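Ticket 2875
Product: Grarnico condensing dryer, model year unknown
Category: Drying / Sensor
Status: Closed - resolved by customer
Opened by: Wilma Dalgleish
Last updated: August 11, 2024

Summary

Dryer ends the Cupboard Dry programme early with mixed loads. Display shows the end symbol as normal. No fault code stored. Thin items come out dry, socks and waistbands come out damp.

Initial report

The machine was bought second hand in June and stands in a utility room with a window. It is plugged straight into the wall socket, no extension lead. The condensate goes to the tank in the top left drawer and not to a drain hose. For the first few weeks it worked properly. Now it stops well before the time shown at the start, and the load needs a second run or a night on the airer.

What I had already done before opening this ticket:

Emptied the tank. Cleaned the door filter, both halves. Checked that the door closes with a proper click. Switched the machine off at the wall overnight and tried again the next day. No change from any of it.

The drum turns in both directions. Warm air is coming in, because the glass is hot to the touch towards the end of a run. There is no smell and no new noise.

Reply from support desk, Gonwood Appliance Help

Thank you for the detail. An early stop with no fault code on this series normally means the moisture sensor believes the load is dry. The sensor is a pair of metal strips inside the drum opening, below the door filter. Damp fabric touching both strips lets a very small current pass. When the reading drops low enough for long enough, the programme moves on to cooling and then ends.

Please check the following in this order and report after each one.

Step 1. Run a timed programme, not a sensor programme, with the same kind of load. If the load dries fully, the heater and the fan can be left out of it.

Step 2. Look at the two strips. They should be bright. A dull or milky film is usually residue from fabric softener or dryer sheets.

Step 3. Open the lower flap and check the heat exchanger for fluff.

Please also tell us the size of the load and what was in it.

Customer update

Step 1 done. Timed programme, same sort of load, everything dry including the socks. Heater and fan ruled out as you say.

Step 2 done. The strips had a grey film on them, worse at the left end. I have not used dryer sheets myself but the last owner may have. I do use softener, Grornetti concentrate, a full cap. I wiped the strips with a damp cloth and ran Cupboard Dry again. It ran longer than before, but the thick items were still damp at the end. Better, not fixed.

Step 3 not done yet. The flap is stiff and I did not want to force it.

Load was bedding and small things together: one double duvet cover, pillowcases, a few T-shirts, thick socks.

Reply from support desk

The flap on this series has a catch on the right. Press the catch inwards first, then pull from the top edge. It should not need force. Two grey levers hold the heat exchanger in place; turn both to the vertical and slide it straight out. Put a towel down first, there will be water.

Rinse it under the tap from the front and then from the back. Do not use a brush on the fins. Let it drain for a while before refitting and make sure both levers go back to horizontal. If one lever is left part way, air leaks past the seal and drying times become unreliable.

On the sensor strips: a damp cloth will not shift softener film completely. Use white vinegar on a soft cloth, wipe, then wipe again with plain water. Do not use wire wool or a scouring pad.

On the load: a duvet cover tends to wrap round smaller items. The outside of the bundle dries and is the only part that touches the strips, while whatever is in the middle stays damp. The machine cannot detect this. Please test with the bedding and the small items run separately.

Customer update

Flap open, thank you, it was the catch. The heat exchanger had a mat of fluff across the front face, not very thick. Rinsed both ways and refitted. Both levers horizontal.

Strips cleaned with vinegar and then water. They are now bright for the full length.

Three test runs, all Cupboard Dry, all at the standard spin of 2 on the washer dial. I let the drum cool between runs.

Run A: T-shirts and socks only. Socks dry at the cuff and slightly damp at the toe.

Run B: duvet cover and pillowcases only. Dry throughout. Finished close to the time first shown.

Run C: everything together, as before. Duvet cover dry. Two pillowcases and most of the socks were inside the duvet cover and damp.

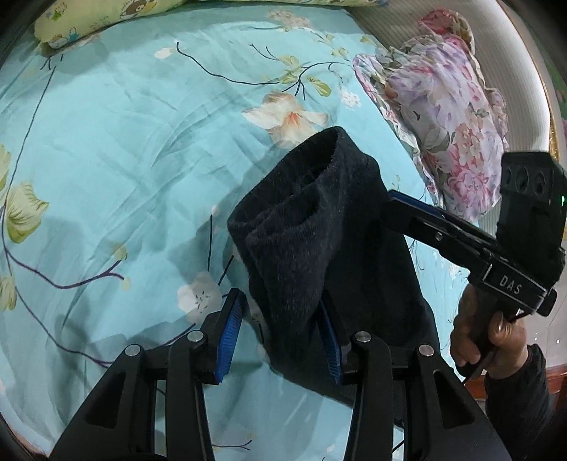

Wilma Dalgleish

The dark navy socks are the worst of the lot. They are a soft, fuzzy knit and hold a lot more water than the T-shirts, so I have been using them as my check item. If the toe is dry then so is everything else.

One more thing I noticed. The dryness level can be adjusted in the settings, from 1 to 6, and mine was on 2. I have no record of changing it. Could the previous owner have done so, and does it survive being switched off at the wall?

Reply from support desk

Yes to both. The dryness level is stored and is not cleared by a power cut. The delivery setting is 3. A setting of 2 ends the programme at a higher remaining moisture, which fits the result of run A once the strips were clean.

To change it: machine on, programme dial to Cupboard Dry, hold the Options button until the number flashes, step up with Start, then turn the dial to Off to save. Opening the door before turning to Off discards the change.

We suggest 3 to begin with. Higher levels add time and are hard on elastic.

Please also cut down the softener. Half a cap is enough for a full drum, and none is needed for towels.

Customer update

Level changed to 3. The first attempt did not save, as I opened the door too early. Second attempt saved and was still there after a restart.

Run A repeated, socks dry to the toe. Run C repeated with the duvet cover buttoned up before it went in - nothing worked its way inside it and everything came out dry.

I also asked at the Buschmann counter in town whether a replacement sensor was worth buying. They had one on the shelf but said to clean the old one first. I have left it.

Happy for this to be closed.

Resolution notes (internal)

Cause: residue on moisture sensor strips, with dryness level set below delivery value. Contributing: mixed load with open duvet cover, fluff on heat exchanger.
Parts fitted: none.
Visit required: no.
Advice given: vinegar wipe of strips when the film returns, fasten duvet covers, reduce softener.
Knowledge base: add note on door opening before save, current wording of the settings page is unclear.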